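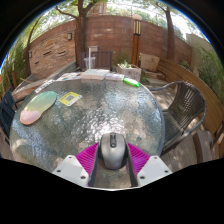 Mouse held over the patio table, pad beside it

PC Cooling Basics, Handout 4: Filling and Bleeding a Loop
Instructor: Iwona Tokarz

Last time we cut tubing and got every fitting seated. Now comes my favorite part of the whole course, putting liquid in! Read this before the lab and bring your loop with the power supply unplugged from the motherboard.

Parts of the loop, in order of filling
Reservoir, pump, CPU block, radiator, back to reservoir. The order of the blocks hardly matters for temperature (we'll look at Tadeusz Kubiak's measurements next week, they're great fun), but the reservoir has to feed the pump directly. A pump that runs dry wears its bearing very quickly.
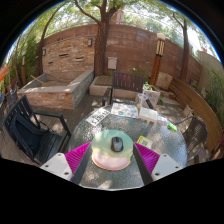
Outdoor table with mouse pad

Filling
Use the 500 ml bottle of premixed coolant from the lab shelf. Don't mix it with anything you brought from home. Some dyes clump when they meet another brand's additives, and the Jaber block has very fine channels.

Fill the reservoir nearly to the top. Switch the pump on for a few seconds with the jumper plug, then off again before the level reaches the outlet. Top up and repeat. You'll hear the pump go from a rattle to a soft hum, and it's a lovely sound when you've been waiting for it.

Bleeding
Air likes to sit in the top corners of the radiator. Tip the case gently to the left, then to the right, with the pump running on its lowest setting. The Prornex radiators have a bleed port at one end, so keep that end up and open the screw a quarter turn. Small bubbles stuck to the tube walls will clear on their own overnight.

Leak test
Paper towel under every fitting, pump on, everything else off. We run this for 2 hours in class. If a towel shows a wet spot, stop the pump, drain below that fitting and check the O-ring before you tighten anything. Overtightening is how most O-rings get pinched. 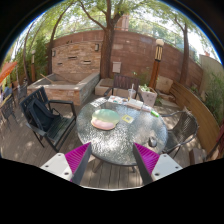 Patio table in the sun

For Thursday, April 10, 2025
Read chapter 3 on pump curves. Sketch your own loop and mark the highest point, the lowest point and where you'd put a drain valve.

Extra credit: work out the total volume of your loop from tube length and inner diameter, then compare it with what you poured in.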